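**Teaching by Hand: An Interview with Yara Khalaf**

The manipulation program at Negussie relies on people to show its robots what to do. Yara Khalaf, who leads the demonstration team, spoke with Kwadwo Atinga on Friday, August 16, 2019.

Ms. Khalaf's operators work in two ways. On the physical arm, they take hold of the wrist and guide it through the task. In simulation, they steer by remote control from a desk. "The first method feels natural within minutes," she said. "The second takes a good deal longer to learn, and we give new operators 2 weeks before their work is kept."

The team has recorded 2,701 demonstrations to date. Of the most recent 500, reviewers set aside 93. Asked what led to a rejection, Ms. Khalaf named hesitation first. "A person who stops to think teaches the arm to stop," she said. "We ask operators to settle on the approach before they move."

Depth remains the chief difficulty in remote work. Operators in the simulated kitchen see the task from close to the gripper, and judging the distance to an object takes practice – more so when a larger item stands behind it. 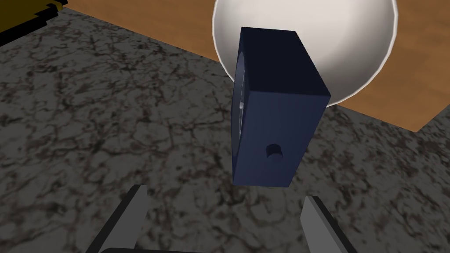

*Simulated task view: a navy block above the gripper fingers, with a white bowl behind it.*

Mr. Atinga asked whether remote control would replace hand guiding altogether. Ms. Khalaf did not expect so. "Some tasks depend on touch," she said. "For those I would still want a hand on the arm." Her team will continue to record both kinds, and the Dusaven office is to begin its own sessions next June.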